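Prusbridge Kitchen Handling Pilot
Progress report, September
Prepared for the Skemel equipment fund by Elżbieta Pawłowska

1. Where the money stands

We have $3,858 left in the equipment line. The Plinau proposal would spend nearly all of it on replacement gripper fingers, a second set of wrist cameras and a year of support. I am not asking you to release it yet, and the rest of this report says why.

2. Grippers

Plinau's case rests on the claim that our current fingers can't handle thin tableware. I don't think we have shown that. The two-finger grippers we own do get hold of a plate by its edge, and glazed plates were the item their sales engineer told us to worry about. 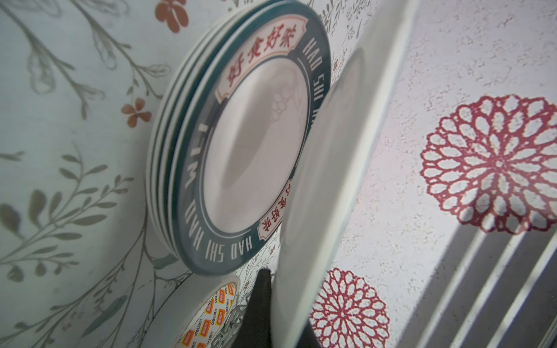

3. Work at the two-arm cell

Dish loading is still the main task. We ran 70 attempts this month and kept a log of every one. Of these, 21 needed a person to step in. Plinau puts that down to hardware. Going through the log, I found 9 that I would blame on the fingers. The others were planning errors, bad starting positions or a cable getting in the way of the arm, and new fingers would fix none of them.

Cable routing deserves more attention than it has had. The conduit hangs in a loop from the wrist, and a set of clips and shorter runs would cost very little. I would like to see that done before we buy anything with a part number.

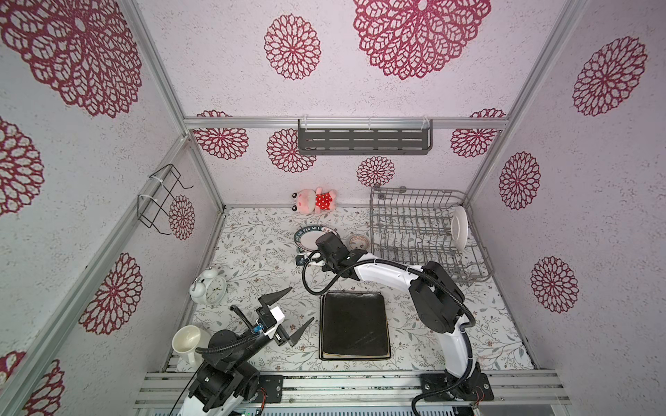
Both arms at the cell, with the right gripper over a plate near the back wall.

4. Rack and shelving

The wire dish rack is an ordinary household one and it stays. Olaniyan has quoted for a custom rack with molded slots. It would probably raise our success rate, and it would also make that rate meaningless for any kitchen that doesn't own the same rack. I have turned the quote down. The slotted metal shelf on the back rail also stays, at no cost.
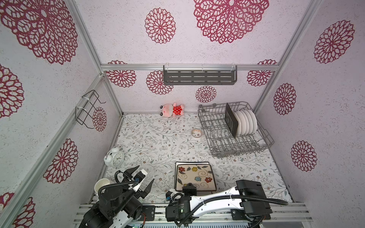

Plates upright in the wire rack, flowered plate at the front of the mat.

5. What I recommend

Hold the Plinau order for one more reporting period. Spend a small amount on cable clips and spare mounting screws. Repeat the 70 attempts with the same dishes and the same rack, so that the two logs can be compared.

If finger failures stay where they are, I would buy one pair of fingers and test it on one arm. I see no case for the support contract. We asked Plinau twice what response time it includes and have not had a figure.

The wrist cameras can wait until next year's budget.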